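Why I Went Back to a Car With Real Buttons

I've had my new-to-me hatchback since May and I still grin every time I turn the heat up. There's a knob! You turn it to the right and the air gets warmer, and you never have to look at it. My last car buried the same job in a touchscreen menu, and I spent 2 years poking at glass with one finger while trying to stay in my lane.

I should say that I love tech in cars. I was the person in the family who begged for the big screen, and I still think a proper map on a large display is one of the best things to happen to driving in my lifetime. Where it went wrong for me was the small stuff. Fan speed, rear defrost, the seat heater, even the glove box (yes, the glove box had an on-screen button, and no, I never got used to it).

The drive that finished it off was the one from Whiteley over to Fisstead. It's a road I know well, lots of bends, a couple of farm turnings that come up quicker than you expect. The windshield started fogging near the top of the hill and I needed the defroster. Tap for climate. Tap for airflow. Wrong icon, back out, tap again. Nothing bad happened, but I pulled into the next turnout with my shoulders up by my ears and started looking at used listings that same evening.

So what did I look for? Six things, all of which had to have their own physical control: temperature, fan, front defrost, rear defrost, volume, and hazard lights. You would think every car on sale would pass that test. I crossed off so many that I started to feel like a crank. Friends sent me links to gorgeous cars and I kept writing back "but where's the fan switch?"

The one I ended up with still has a screen, a modest one, and I've added a couple of bits. The phone mount is an Eltovex, which clips onto the vent and hasn't drooped yet, even with my oversized phone on it. I also put in a Zirkine dash cam, and the wiring took me most of an afternoon because I wanted the cable tucked behind the trim all the way down the pillar. Totally worth it, it looks like it came with the car.

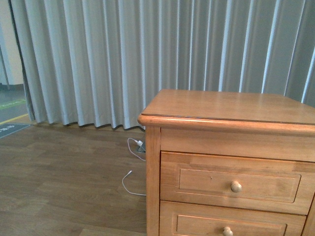 The other surprise has been how fast my hands learned the layout. Within a week I could hit rear defrost in the dark. I went and counted every button and dial on the dash and steering wheel, and there are 22 of them, which sounds like an airplane cockpit, but each one stays where it is and does the same thing every time. My old car moved the seat heater to a different page after a software update. I'm still a little mad about that!

If you're shopping right now, try this before you sign anything: sit in the driver's seat, look straight ahead, and ask the salesperson to call out things for you to switch on. You'll learn more that way than from the whole brochure. Next up for me is the stereo, and I've got my eye on one with a big fat volume dial.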